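Getting donated cloth ready for a sewing class

Most of the fabric that reaches a charity sewing room comes as curtains, bed sheets and the ends of rolls. It can make good school clothes if it is sorted and washed before anyone cuts into it. These notes are for the people who run our classes at the Maldonado center, and for anyone starting a class of their own.

Sort first

Empty every bag onto a clean surface on the day it arrives. Bags left in the storeroom until October tend to smell of the storeroom. Make one pile for cotton and cotton blends, one for stretch fabrics, and one for everything you can't identify. Anything with mildew goes out the same day.

If you don't know what a piece is made of, snip a few threads from the edge and burn them over a metal dish, with water within reach. Cotton smells like burning paper and leaves soft ash. Polyester melts into a hard bead. A blend does a little of both.

Hold each large piece up to a window and look for thin patches. Old sheets wear out in the middle and stay strong along the sides, so cut shirt backs from the sides and save the middle for pockets, pressing cloths and practice seams.

Wash before cutting

Wash everything once, in the hottest water the finished clothes are likely to see. Cotton that has never been washed can shrink enough to turn a size 8 shirt into a size 6. Zigzag the raw ends first or they will tangle into a rope of loose thread.

Darks and reds need a separate wash with a white rag thrown in. If the rag comes out pink, wash again. Don't mix that fabric with white in the same garment, whatever the rag looks like the second time.

Dry flat or over a wide rail. A thin line leaves a crease across the middle that takes a lot of ironing to get out.
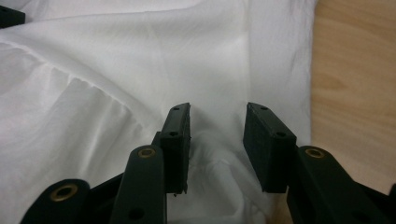 Genowefa Krawczyk wrote to us that she stopped using fabric softener on donated cotton, as the chalk lines would not stay on it and her students kept losing their marks halfway through cutting. A half cup of white vinegar in the rinse did the job for her. We have since changed over too.

Finding the grain

Sheets and curtains are often hemmed a little crooked. Cut off the hems, snip into one edge and pull a single thread all the way across. Cut along the line it leaves. Then fold the cloth with the long edges together. If the corners don't meet, pull on the two short corners until they do – this takes two people on a full-size sheet.

Storing

Roll long pieces on cardboard tubes. Fold the rest to the width of the shelf and pin on a slip of paper with the length, the width and the word "washed". Measure after washing. For primary school shirts we set aside any piece at least 70 inches long and keep the shorter ones for collars and bags.

Needles and thread

Use a size 70 needle for thin cotton and change it when you hear it start to punch. Old thread that comes with donations should be tested – wrap a length around both hands and tug. If it snaps easily, use it for basting.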